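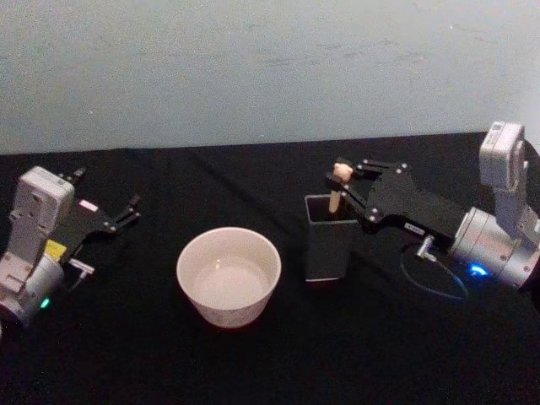 Photo: Meltton

Wustetier: The Complete Series (Blu-ray)
Item 300 | Region free | $99

All 80 episodes of the desert crime drama, in original broadcast order, from new scans of the camera negatives. The set replaces the earlier Meltton DVD edition, which used the cut syndication masters and dropped the cold opens from season two onward.

Picture is 1080p in the original 1.33:1 ratio. The title sequence was edited on videotape and has been upscaled - it looks softer than the rest of the program. Grain has been left alone. Sound is the original mono in lossless form, with an optional stereo remix on the season four discs only.

Two music cues in the pilot could not be cleared and are replaced. All other songs are as broadcast. 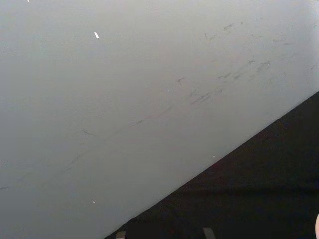
Home Video > TV Series > Drama

Extras
- Unaired pilot, standard definition, with time code burned in
- Idico network promos, seasons one to three
- Audio commentary on six episodes
- The two-part Makokha crossover, shown both as aired and as the feature-length cut sold overseas
- Booklet with episode guide and air order

Subtitles are English SDH on all episodes. The commentaries and promos are not subtitled. Each disc has a play-all option and chapter stops at the act breaks. Resume playback depends on the player.

Packaging
Rigid slipcase with one keep case per season. Discs sit on individual hubs and do not overlap. The first pressing is limited to 1000 copies and includes a numbered card; later pressings are the same apart from the card.

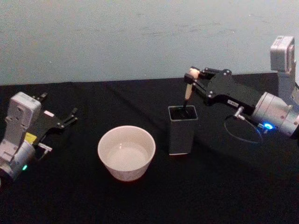

White bowl and dark gray container on a black table cover.

Shipping and returns
Preorders ship in February. Mixed orders are held until every item is in stock - order separately if you want the other titles sooner. Opened sets can be exchanged for a disc fault but not refunded. Please give the season and disc number when reporting a fault, as single discs can be replaced without returning the whole set.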